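Chapter 5
Handling Rules for Robotic Work on Circuit Boards

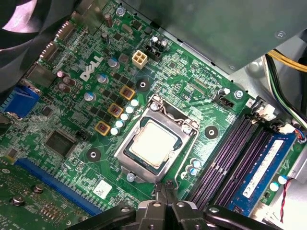
5.1 Scope of the chapter

A desktop motherboard leaves a two-finger gripper little clearance. Around the processor socket stand capacitors, chokes and memory slots, and cables may run along the board edge. The rules in this chapter apply to any cell in which a robot arm enters an open computer case. They assume that the risk assessment described in Chapter 4 is complete.

5.2 Terms

Keep-out zone: a volume that no part of the gripper may enter at any speed. The processor socket and its load lever are treated as one zone until the lever step begins.

Approach height: the lowest point at which the arm may still move sideways. Below it, only vertical travel is allowed.

Contact limit: the force at which the controller must stop the arm - not slow it.

5.3 Before power is applied to the arm

Disconnect the case from the mains. Ground the gripper fingers and record the reading. Check the cable routing against the cell drawing, and tie back any cable that crosses the approach path.

The Pincombe procedure, used in the exercises, repeats the grounding check every 200 cycles and replaces the finger pads at 1,000.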